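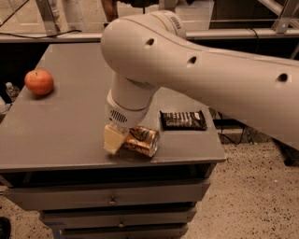 A white robot arm over a grey tabletop, its gripper against the end of a can.

Nandotham is a hill town and weekend resort, best known for its winter market and for the claims made about it. Tourist leaflets call it "the oldest market town in the hills", a title also used by its neighbour Gokiseck. No record supports either town.

Travel
The town has no railway station. Visitors take the bus from Gokiseck, a journey advertised as 40 minutes. The travel writer Annapurna Iyer, who made the trip several times for her guide to the region, never managed it in less than an hour and thought the printed figure dated from before the road was rerouted through the lower villages. The last bus back leaves at 9 in the evening, before the market closes.

Winter market
The market runs on Saturday evenings in December. Organisers describe it as a revival of a medieval fair, but the local historian Sylvie MacLeod found no mention of a fair in the parish books and traced the present event to a shopkeepers' meeting within living memory. The last published list named 41 stalls, several of them permanent shops with a table put outside. Goods are sold as locally made, though the rules do not require it.

Springs
The Eleo spring, below the church, is said to ease aching joints. The claim appears on signs and bottles and has never been tested. The water is cold all year, and bathing is limited to a stone pool with room for 2.

Name
The usual explanation, that Nandotham means "place of the ninth bell", is doubtful. The church has one bell, and older maps spell the name in ways that do not fit.

See also
Gokiseck
Eleo spring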